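Home | Opinion | Schools | Robotics | Archive | Contact

Let the robotics club do one boring thing for a whole term 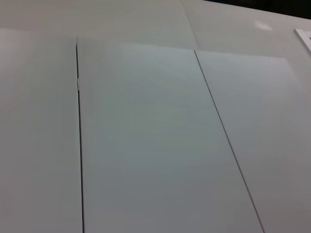
Three panels side by side on the work table, seen from the wrist camera.

The robotics club at the Machala school spent this spring teaching an arm to handle flat panels. They did not build a robot that kicks a ball or waves at parents. They had 13 students, one arm, a set of pale panels and a job that fits in one sentence: lay them next to each other so the gaps are straight. I think it was the best thing the club has done, and I think other schools should copy it even though it looks like nothing on open day.

I should say where I stand. I helped with the club for two years, mostly on the electrical side, and my younger daughter is in it now. The person who runs it is Ľubomír Šimko, who teaches physics and had to argue for the plan in front of parents who wanted to know which competition it was for. He told them it was for none. A few of them did not like the answer, and two students left for the group at Prandach, where they build for the Timen Cup every year.

I have nothing against the Timen Cup. My older daughter took part and enjoyed it. But I have seen how the season goes. The rules come out, and the students spend three weeks reading them and looking for a strategy. Then two or three of the strongest ones build the machine and the rest make the poster. In the last ten days everything is taped together, and whatever works at midnight is what goes in the van. The match is short. Afterward the robot is taken apart for its motors, and the code sits on somebody's laptop until the laptop is replaced.

What do the students know at the end of it? They know how to hurry, which has its uses. They know very little about why the machine did what it did, and there was never time to find out.

A panel is a good subject because it hides nothing and forgives very little. From low down, white on white, even a person has to look twice to say where one ends and the table begins. The seams are easier, since they come out dark. The students started by trying to find the outer edges in the camera view and got poor results for most of a month. One of the quieter girls suggested they look for the gaps first and work outward from those. It was a sensible idea and it took them four more sessions to make it work properly.

Then the light became a problem. The club meets in the afternoon, and the code that ran well at three o'clock gave different answers at five. Glare on a pale surface can look like an edge if the threshold is set carelessly. So they kept a log. By May the log had 34 entries, each with the time, the lamp setting, the result and a line on what was changed. I have read it. The early entries say things like "did not work, tried again." The later ones give the offset in millimeters and name the one setting that was altered. I would show that log to any employer before I showed them a trophy.

The usual objection is that children will be bored. Some of them were, and I won't pretend the room was buzzing every week. There was a stretch after the winter break when attendance fell to six. Šimko did not add a game or a prize. He split the work into smaller parts and let people swap – one pair on the camera, one pair on the gripper pads, one pair writing the log – and most of them came back. Boredom in a project is partly a matter of not having anything of your own to do. The competition teams have plenty of that kind of boredom too, and it is harder to see because the room is loud.

A second objection is money. An arm costs more than a box of wheels and motors. The club got its arm secondhand from Evivport, a packing firm outside town, after the firm replaced its older line. It had a worn joint and no manual. Not every school has a firm like that nearby, I accept, but there are more old arms standing under covers in workshops than people think, and it costs a stamp to ask. The panels cost almost nothing. The competition fee, travel and kit for one season came to more than the club spent all year.

The third objection is the one I take seriously. A competition gives a date, and a date makes people finish. Without one, a project can drift. The club did drift in places. They spent too long on the gripper pads, which were good enough by the second version, and they never got to the part where the arm picks from a stack. If I were running it I would set a fixed day when the students show the work to people from outside and answer questions on it. It doesn't need a score.

At the last session I attended, the arm did 28 placements in a row while the students measured. Some of the gaps were wider than they wanted, and one pair started arguing about whether the fault was in the camera mount or in the old joint. They had a way to check, so they went and checked. It was the camera mount, and a screw had worked loose.

The sign-up forms for next year go out before the summer. Parents at Machala will again be asked if they would like the club to return to the cup. I am going to vote no, and I hope the parents of the other 12 will at least come in on an afternoon and read the log first.

Filed under: Opinion, School Clubs, Automation

We use cookies to remember your settings and to count visits. By continuing to read this site you accept their use. Manage preferences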